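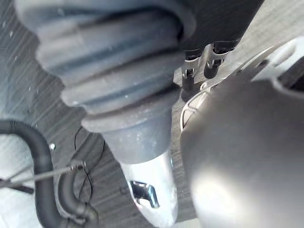 Dishwasher (household)

By the editors of the Plorkix Home Reference, April 17, 2026

A dishwasher is a kitchen appliance that cleans plates, cups, pans and cutlery by spraying them with hot water and detergent inside a closed tub. In most homes it stands under the counter next to the sink, where it can share the sink's water supply and drain, and where a person scraping plates has only to turn a little to put them away.

Hoses, boots and seals

A good deal of what keeps a dishwasher going is rubber, and the rubber parts are the ones an owner is most likely to have to think about. Water comes in through a fill hose and leaves through a drain hose, which is usually led up in a high loop under the counter before it joins the sink drain, so that dirty water can't wander back into the machine. Inside the base, short molded pieces join the sump to the pumps. Many of these are ribbed like an accordion and are called boots or bellows. The ribs let the piece bend and take up vibration, and they are also where dirt likes to settle and where an old boot will first start to crack. Clamps hold the ends tight, either a plain spring band or one drawn up with a screw, and a clamp that has slipped even slightly can leave a puddle that looks far worse than its cause.

Anyone who wants to look at these parts should first switch off the power and close the water valve (a towel on the floor is a kindness to yourself, as there is nearly always some water left in the hoses).

Racks

The usual arrangement is 2 racks that slide out on rollers. The lower one takes plates, pots and serving dishes, stood up between the tines and facing the spray. The upper one takes cups, glasses and small bowls, placed upside down, or tilted if they have a deep foot that holds water. On many models the upper rack can be raised or lowered to make room for a tall glass or a very generous dinner plate.

Loading and unloading

Customs differ from one household to the next, and people can be surprisingly loyal to the way they grew up with. Manufacturers generally ask that scraps be scraped off and that the plates not be rinsed until they shine, as modern detergents do their work on a bit of soil. When unloading, it is common advice to empty the lower rack first, so that water sitting in the hollows of the cups above doesn't drip onto dry plates. Pieces that aren't suited to the machine, or that come out still needing attention, are washed in the sink and left on a rack there. 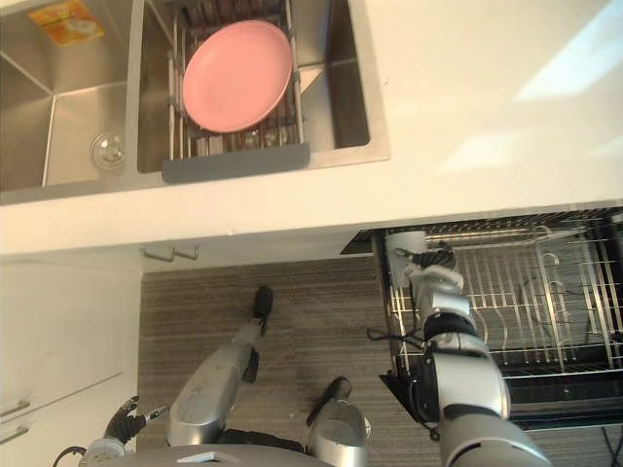
One reader in Jaidee wrote to us that the order never mattered much in her house, and that she always takes the cups first because their cupboard is the nearest and she likes to have one free for coffee while she does the rest. We think that is a perfectly good system, provided the cups are tipped over the sink on the way.

See also: Dish rack; Drain hose; Sink, double

Last updated: October

Contact the editors | © Plorkix Home Reference | Back to top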